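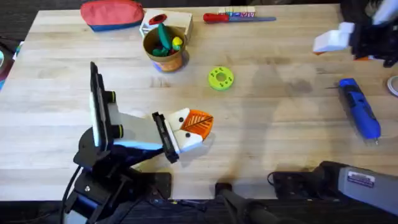 The Gaete woodworks sits at the end of a gravel road outside Reltstead, and it opens its doors to the public one time a year. I went because I need a new kitchen counter and wanted to see how a solid wood top gets made before I paid for one. The shop makes two main products, stair treads and butcher-block tops, and the tops take up most of the floor space. If you have only seen butcher block in a store, the thing to look at is the direction of the strips. On a light table like this one, the pale, streaky planks run horizontally across the view, side by side. Our guide, Lizeth Ñahui, said customers ask for "no streaks" all the time, and the shop tells them to buy something painted.

The tour started in the yard, where the rough lumber is stacked under a long metal roof. The boards lie flat with thin sticks between the layers so air can pass through. They come in from a sawmill up the valley already partly dried, then go into the kiln. Lizeth let us look in through the small window in the kiln door but not go in. A load was running. She showed us the log sheet on the wall, where somebody writes down the moisture readings by hand every morning. She said a board that leaves the kiln too early will move after it has been glued, and the shop ends up replacing the whole top at its own cost. They had one of these leaning by the office door, with a gap along a joint that you could slide a coin into.

From there we went to the ripping room. It was loud, even with the ear plugs they gave us at the gate, so most of the talking was done outside before we went in. Wide boards go through the saw and come out as strips. The man running it, Hipólito Toledo, flips each strip on its side, looks at it for a second, and puts it on one of several carts. Straight and clear goes on one cart, small knots on another, and anything with a split goes into a bin for the kiln furnace. I would have liked to watch this longer than we did. Some of the strips he put in the second cart looked perfect to me.

Gluing is done on a big upright rack that turns like a slow wheel. Each side of it holds a row of clamps. Two workers lay the strips on edge, run them under a glue roller, tap them level, and tighten the clamps with an air wrench. The ends of the strips are not lined up in any regular way - Lizeth said a regular pattern looks like a floor. The panels stay in the clamps for 90 minutes and then sit on a pallet for 24 hours before anyone planes them. A visitor asked if that could be shortened with a faster glue. They tried it one December when orders were behind, she said, and went back to the old glue by the end of the month.

The sanding hall was the cleanest room in the building, which I did not expect. There is a wide belt sander that does most of the work, and then each top is finished by hand on padded benches. Amancay Retamal was working on the underside of a top when we came through. She sands the underside nearly as fine as the face. Most makers leave the underside rough, and a friend of mine has a desk that catches on sweaters because of it.

I asked her about finish. For a kitchen she likes plain mineral oil, put on heavy the first week and then whenever the wood starts to look dry. For a desk or a workbench she would use a hard wax oil, and for a rental apartment she would use varnish and not think about it again. Her own counter at home has a burn mark from a pot, and she has been meaning to sand it out for a long time. The shop sells an oil under the name Skusent. I bought a can. It smells faintly of oranges and has worked fine on my cutting boards so far.

Lunch was served in the packing area, on long tables with paper over them. Soup, bread, and a cheese pie that ran out before the back half of the line got there. I ate with Pascual Barrientos, who had driven in with his daughter to look at stair treads for a house he is fixing up. He had the measurements on the back of an envelope and spent most of the meal trying to decide whether his second flight was worth doing in solid wood or if he should carpet it. He was leaning toward carpet when I left.

After lunch there was a sale of seconds in the side yard. These are tops with a filled knot, a color mismatch, or a cut made to the wrong size. Prices were written on masking tape. The one I wanted was a good length but too narrow for a counter, and it was marked 1118, which seemed high to me for a second until I saw the price list for the regular stock. It was gone when I came back from the restroom.

A few practical notes if you plan to go next year. The gate opens early and the first tour is the smallest. Wear closed shoes, because they will turn you away in sandals. Parking is in the field across the road and it gets soft after rain. The shop takes cards in the office but only cash for seconds. Measure your kitchen before you leave home and bring the numbers with you. I had mine wrong by the width of the stove, and I am still waiting on a corrected quote.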